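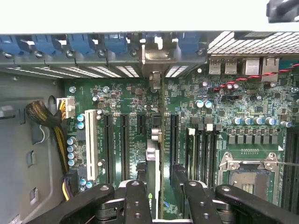

About the Maton Robotics Club

We are an after-school club for students aged 14 to 18, and we have been going for 9 years. We meet in the old drawing room at the back of the technology block. Robots are what gets people through the door. What keeps them here, or doesn't, is a lot of slow work with screws, cables and code that did the right thing yesterday.

If you have come to this page after watching films of machines folding shirts and pouring tea, please lower your hopes a little. We have watched the same films. We always want to know how many takes there were, who was standing just out of shot, and what happened when the shirt was a different shirt. New members are taught to ask those three questions before anything else, including of our own work.

What we do

The main project at present is called Stilo. The aim sounds modest: get a robot to do useful jobs inside a desktop computer, such as taking hold of a graphics card, finding a slot, or leaving a power cable alone. People do this with a screwdriver and a bit of swearing. For a robot it is miserable. The inside of a computer case is crowded, half the parts are shiny, and wires never lie the same way twice. Retention clips are made for thumbs. A motherboard will not put up with being leaned on.

We picked it for those reasons. Stacking coloured blocks tells you very little, and we had got rather too good at it.

Students work in pairs. One drives or programs, the other watches the gripper and keeps a hand near the stop button. They swap every session. Every attempt goes in the log, including the silly ones, and no attempt may be called a success unless a second pair can repeat it from the written notes. Last year we logged 111 attempts at gripping a card squarely. We counted 46 as successes. One parent told us that was a poor figure to put on a website. We think it is a fair one, and it stays.

What we don't do

We do not promise to prepare anybody for "the jobs of tomorrow". We have no idea what those are, and we are wary of people who say they know. We do not buy ready-made competition kits. We don't give out certificates for turning up.

We do enter the Zernport Schools Challenge each May, with mixed feelings. The judging has tended to favour speed and a smart poster. Our best placing is fourth, with a robot that was slow and a poster that Tùng Tăng drew on the coach. We go because the other teams are good company and because their machines break in ways we hadn't thought of.

Who runs it

Kalliopi Sarantis teaches physics and started the club. She signs off all the electrical work, and nothing is powered up without her.

Periklis Moschos looks after the programming side. He came from industry, where he spent years on packing lines, and he has little patience for the word "smart".

Genji Uchida and Tùng Tăng are this year's student leads. Bring questions about Stilo to them first, as they know the code better than the staff do.

Money

Members pay nothing. The school gives us the room and 1000 pounds a year, most of which goes on fingers, bearings and replacement cables. Tsoukalas, the repair shop on the high street, lets us have old computers it can't sell. They have asked for nothing in return and we have not put their name on a robot.

Joining

Come along and watch a session before you sign up. You need not have coded before. You do need to be able to sit with something that isn't working for an hour and write down why you think so, then be told by a fifteen-year-old that you are wrong. Ask for Spyros Stergiou at the school office, who keeps the list.

Page last changed November 2021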